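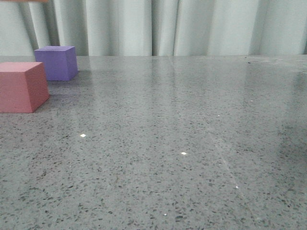

チケット 1488
件名:天板の白い点がとれない(カーテン側の台)
起票:Faith Mussa
担当:Ravindra Saxena
状態:対応中

9:10 Faith
グレーの石目の天板、拭いても白い点が残る。布は乾拭き→水拭きの順。洗剤はまだ。フォームのキューブは端に寄せてある。傷なら交換見積もりがいるので早めに見てほしいです。

9:25 Ravindra
点は指で触って引っかかる? あと照明はどれ点けてる? 天井だけか、窓側も全部か。

9:32 Faith
引っかからない。つるつる。照明は全部点いてます。

9:40 Ravindra
じゃあ石の粒の反射かも。黒い粒に混じって光るやつがある。窓側だけ消して、立つ位置を変えて見てください。点が動く・消えるなら反射、同じ場所に残るなら付着か欠け。

10:05 Faith
やりました。ほとんど消えた。ただ2か所だけ残る気がする。自信なし。奥の白っぽい帯は?くもり?

10:12 Ravindra
帯はカーテンの映り込み。つやのある面なので出ます。磨かないで。前にFersteadの部屋でくもりと間違えて研磨剤かけて、そこだけ艶が飛んだ。
残りの2か所は付着の線で。Ritero の中性を100倍に薄めて、ぬるま湯、柔らかい布。こすらず置くだけ。

10:50 Faith
近くで確認。
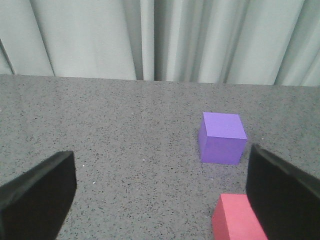
カーテン前の天板と紫のキューブ。左寄りに小さい白い点。

10:58 Bogdan Wróbel
横からすみません。キューブ、置きっぱなしだと下に跡つくことないですか? 先週うちの台で輪っかになった。

11:03 Ravindra
あれはコップの水。キューブは乾いてれば平気、ただ拭くときは必ずどかすこと。濡れた天板にもどさない。

11:40 Faith
中性で拭いた。ひとつ取れた。もうひとつ変わらず。爪でも取れない。

11:46 Ravindra
なら石の粒そのものの可能性が高いです。交換は不要で。Akbulutへの見積もり依頼は止めてください。

13:15 Faith
止めました。カーテンの裾が天板の奥に触れるのも気になる。ほこりが落ちる。別チケットにしますか?

13:20 Ravindra
別で。件名に「カーテン裾」と入れて、Hanyuあてに。

13:22 Ravindra
メモ:アルコール70%は使用禁止。つや引け未確認。テスト用の端材がProstovから届いたら試す。
それまでは水拭き+乾拭きのみ。
次回確認は明日朝、窓側の照明を消した状態で。

状態変更:対応中→経過観察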